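Speaker notes, Mellbridge facilities day, Thu 23 January
Talk: Surface cleaning schedules in shared break areas
Sowmya Kulkarni

Slide 1. Title. Check the clicker. Ah-rin Jeon takes the dosing section after the break, so hold chemical questions for her.

Slide 2. Scope. Tables, counters and door hardware only. Floors are under a separate contract with Poojary. Define the terms: cleaning removes soil, disinfecting reduces microbes on a surface that has already been cleaned. Most written procedures mix the two up.

Slide 3. Contact time. The product has to stay visibly wet for the full time on its label. For the product in our trial that was 3 minutes. Crews wiped it off much sooner. Pause and ask how many sites time this step.

Slide 4. Soil load. Food residue uses up the active ingredient. Clear plates and used tissues first, then detergent, then disinfectant. Joints between tables hold residue and need a separate pass along their length.
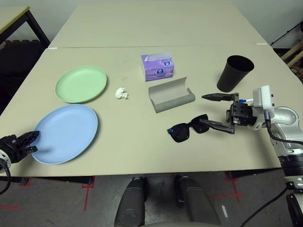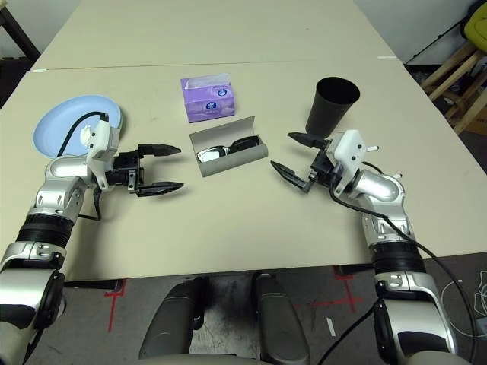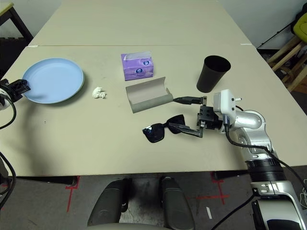
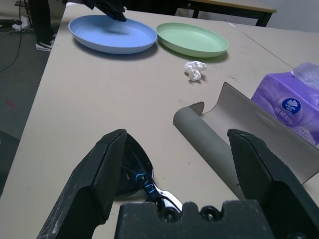 Beige tabletop in all four.

Slide 9. Trial design. 36 tables, split between the Kemix site and the Truno site. Same product, same cloths. Kemix cleaned on a fixed schedule, Truno on a use count. Swabs taken before the first shift. State that the sites differ in headcount and that we did not correct for it.

Slide 10. Results. Read the chart left to right. Failed swabs: 17 at Kemix, 10 at Truno. Do not claim significance. Most failures were at table edges, where cloths were folded over and not turned.

Slide 11. Cloths. One side per table, then refold. Color coding helps only if the laundry keeps the sets apart. Microfiber loses pickup when washed with fabric softener. Check the laundry contract for this.

Slide 12. Costs. Labor is the main item, product is minor. The use count needs a daily log, and the log takes time that is not in the table on this slide. Say so before someone asks.

Slide 13. Next round starts in July with a longer swab period. Sites that want to join should leave a contact name on the sheet by the door. Hand over to Ah-rin.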